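Review: Stulleo hand-held gripper kit, used for demonstration recording

27/05/2020

The Stulleo is a hand-held parallel gripper with a wrist-mounted fisheye camera, sold for recording manipulation demonstrations without a robot present. The operator squeezes a trigger, does the task, and the kit logs video, jaw opening and estimated hand motion. A policy trained on those logs is then run on an arm that carries a matching gripper. I bought the kit with lab money, at list price, and used it for two months next to the leader-follower arm we already had. What follows covers the hardware, the recording software, tracking, and how the results compared.

What comes in the case

The case holds the gripper body, two pairs of soft fingers, the camera bracket, a printed calibration target, a charging cable and a bag of screws. The camera is not included, and neither is the mount for the robot side. The mount has to be ordered separately and took three weeks to reach us. Check the bolt pattern first. Ours is the standard circle on the arm flange and it fit, but the dowel pin hole was tight and I opened it up with a reamer.

Assembly took an afternoon. The manual has the trigger spring drawn backwards on page 3. If the jaws open when you squeeze, take the spring out and turn it over.

Handling

Weight is the first thing operators mention. With camera and battery fitted, the tool is front-heavy, and the wrist carries most of that. Fine tasks suffer after twenty minutes or so of continuous use. Si-eun Jang, who recorded the larger share of our episodes, moved the battery to a forearm strap with a short extension lead, and I would do the same from the start.

The trigger has a long, even pull with no detent. Jaw opening follows it well in the middle of the range. In the last few millimeters before closing there is play in the linkage, so a light pinch and a firm one look nearly alike in the log. For boxes and cups this makes no difference. For thin card it does, and we ended up discarding the jaw signal below a threshold and treating it as closed.

Finger pads are the weak part. The soft fingers grip well when new, then glaze. We got 500 episodes out of the first pair before slip became a regular cause of rejected takes. Replacements snap on without tools, but the tip position shifts slightly with each swap. Recalibrate every time. The manual suggests doing this monthly, and that is not often enough.

Recording software

The recorder is called Simau and runs on Linux only. It starts and stops an episode on a double squeeze of the trigger. This is a good decision, as it keeps the other hand free for resetting objects. It is also the source of most of our junk data: an operator regripping an awkward object will sometimes double squeeze by accident and split an episode in half. There is a setting for the squeeze interval. Shorten it.

Each episode is written as one video file and one table of timestamps, poses and jaw widths. The format is plain and documented. I had it reading into our training code in a morning. Clock drift between camera and encoder was the only problem. Over a long session the jaw signal crept ahead of the video, enough to see when a cup left the table a moment after the fingers had supposedly opened. Version 2 of Simau writes a sync marker at the start of each episode and the drift is gone. Do not use version 1 for anything.

Review and rejection of takes is poor. There is a list, a preview pane and a delete key. No tags, no notes, no way to mark a take as usable only up to a certain point. We wrote our own viewer.

Tracking

Hand motion is estimated from the fisheye video together with an inertial sensor in the grip. You first make a map by sweeping the tool slowly through the workspace, then record against that map. It works if the room has enough texture and the lighting stays put. Our bench passed. A white-topped table in the next room did not, until we laid printed sheets along its edges.

Fast wrist rotation breaks it. The estimate jumps, recovers after a moment, and leaves a kink in the trajectory that the policy will happily learn. Simau flags large jumps but lets small ones through. I filter on angular acceleration and drop the episode. Across a set of 300 episodes this cost us more takes than operator error did.

Camera choice and field of view

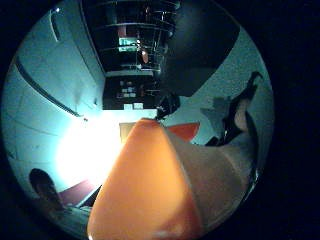
Field of view is the reason to put up with a fisheye lens at all. A narrow lens at the wrist loses the workspace as soon as the fingers close in on something, and the motion estimate goes with it. The wide one keeps distant structure in view, at the price of bending everything toward the rim. Shelf rails that are straight in the room come out as concentric arcs, and a rack can sit upside down at the top of the view when the tool is turned that way. None of this bothers the tracker, which has its own lens model, but it should be kept in mind when writing a crop. Cropping to a centered square sounds harmless and removes much of what the tracker and the policy are using. Mask the black corners and leave the circle alone. Exposure needs more care: a bright light low on one side will wash out the wall near it while a dark rack on the other side of the view stays dark. We lock exposure by hand before each session. On automatic, the level shifts whenever the wrist turns toward a lamp, and those shifts line up with particular phases of the task, so the model gets a cue it should not have.

Lens distortion parameters are stored per camera, not per kit. If you swap cameras between two grippers, swap the files too. Simau does not check.

Compared with the leader-follower arm

Our other method is a Lonholm leader arm driving a follower of the same geometry. The operator moves the small arm and the large one copies. Data from it needs no tracking step, since joint angles are read directly, and anything recorded is by definition something the robot can do. With the hand-held tool this is not guaranteed. People reach around corners and twist past limits the arm has. We lost a batch of drawer-opening episodes that way. The poses were perfectly natural for a shoulder and elbow and unreachable for the robot as it was mounted.

Speed favors the Stulleo by a wide margin. A cup placement that takes a practiced operator most of half a minute on the leader arm takes a few seconds by hand. The motion is smoother too, and operators need far less training. On the leader arm, new operators stop and correct constantly, and those pauses end up in the policy as hesitation.

Contact tasks are closer. The hand-held tool gives real force at the fingers, and people use it without thinking, pressing a lid until it seats. The leader arm gives no feeling of contact. But the force is not logged by the Stulleo, so the policy sees only the motion. For plug insertion, policies from the two sources failed at similar rates in our hands, for different reasons. The hand-trained one pressed in the wrong place with confidence. The arm-trained one hovered.

I also tried a Ryu remote controller of the joystick type for a short period. It is cheap and it is enough for moving a gripper between fixed positions. I would not collect training data with it.

Support

Two tickets, both answered. The first was about the spring drawing, and the reply was a corrected page. The second was about the linkage play, and the reply was that it is within tolerance. A revised linkage has been promised for September. I have not seen it.

Verdict

Good for bench tasks at arm's length, with rigid objects, steady light and a textured background. Weak on fine force, on fast rotation and on anything where the robot's reach is the limit. Budget for finger pads, a forearm battery strap and your own take viewer. We kept the leader arm for drawers and insertion and moved everything else to the hand-held tool.

Comments (4)

mkv_bench
Can confirm the spring. Ours was also assembled wrong at the factory, so the two errors canceled and we did not notice until we replaced it.

tolerance_stack
What threshold do you use for the closed jaw? We see play up to 2 mm on one unit and almost none on another.

drpw
Same spread here. Shim the pivot with a thin washer. It takes out most of it, and you will have to redo the jaw width calibration afterward.

lena.r
Did you try mapping with the lights at a different level from the recording session? Our map from the morning is useless by late afternoon because of the windows. We put up blinds in the end and the failures dropped, though I never went back to check whether it was the blinds or the new camera firmware we installed the same week.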